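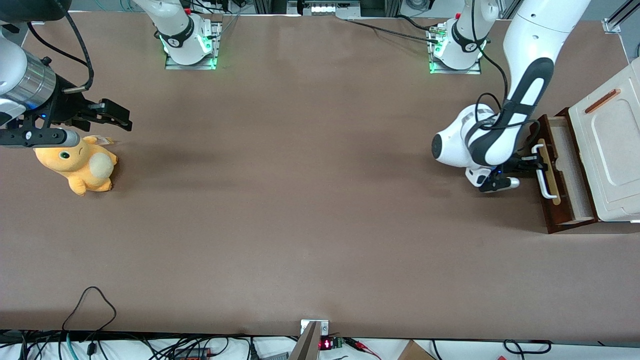

Recording Demonstrations at Drikdale: Frequently Asked Questions

For new operators and for groups sending us tasks. Last updated January 23, 2024. If your question isn't covered, write to Fletcher Gilchrist at the Drikdale front desk.

What is a demonstration?

One complete run of a task, done by a person controlling both arms from the operator station. The system stores the camera video, the joint positions and the gripper commands, all on the same clock. The model later trains on many of these runs and tries to produce the same kind of motion without a person.

How many do you collect per task?

For a first pass, 50. If the trained model does poorly on that, we go to 105 and train again. A few long-running tasks in the Cusisholm set have 1,000 each, but those were built up over months and we don't offer that to outside groups.

Which tasks are on the bench this month?

The drawer tasks. One arm opens the wooden drawer by its metal handle, the other picks up a plush toy, the toy goes in and the drawer is closed. There are shorter versions too: open only, close only, and toy pickup with no drawer. Please check the task name on your sheet before you start, as the short versions are saved in separate folders.

Why use both arms when one could do it?

One arm could open the drawer, let go, cross the table and fetch the toy. We want examples where the two arms work in the same stretch of time, so operators are asked to start moving toward the toy while the other gripper is still on the handle.

Which arm is "left"?

The robot's left, always. The fixed camera looks at the robot from across the table, so on your screen the robot's left arm is on the right. Notes, labels and file names all follow the robot's side. New operators mix this up in their first hour. If you catch yourself having written it the wrong way, fix the note before you submit the batch.

Why a soft toy?

It forgives a rough grasp, and it doesn't roll. It is also harder for the model than a block. The shape changes when you squeeze it, and it can land on its side, its back or its face.

Can I pick the toy up by its tag?

No. Grip the body. A tag grasp sometimes holds, but the toy swings and the model learns to aim for a very small target. Runs with a tag grasp are marked and left out of training.

Do I put the toy in the same place every time?

No. The sheet gives you a start zone. Move the toy within it between runs and turn it to face a different way. The cabinet stays put against its end of the table unless the sheet says otherwise. Don't leave anything else on the mat between the toy and the drawer.

What if I make a mistake partway through?

It depends on the mistake. If you miss the toy and get it on a second try, keep going and save the run with the "retry" label. We use those. If you bump the cabinet out of position, drop the toy off the table or hit the stop button, discard the run and reset.

Should I go slowly?

Go at a steady pace you can hold for a full session. Long pauses are a bigger problem than slow movement. If you hover over the toy for several seconds while deciding, the model may learn to hover as well. Plan the grasp before you press record.

How long is a session?

Up to 2 hours, with breaks when you want them. Stop between runs, never during one. Park both arms first.

What should I check before the first run?

Open and close both grippers once from the station. Look at the fixed camera view and confirm you can see the drawer handle and the whole start zone. Make sure no cable is lying where an arm will travel - loops near the front edge are fine if they stay clear of the start zone. If the camera has been moved, don't adjust it yourself. Tell Fletcher.

Who reviews the runs?

A second operator watches each batch at double speed and marks runs as keep, retry or drop. You will not review your own. Drop marks come back with a short note, usually a few words such as "drawer not fully closed."

Can we send our own objects?

Yes, if they fit in the drawer with room to spare and have no sharp parts. Send two of each in case one wears out. Yoshida bench tasks use a different gripper, so ask first if your object is thin or flat.

In what format do we get the data?

As Drustano archives, one per batch, with the video and the motion data in separate folders and a plain text file of labels. Dropped runs are not included unless you ask for them when you book.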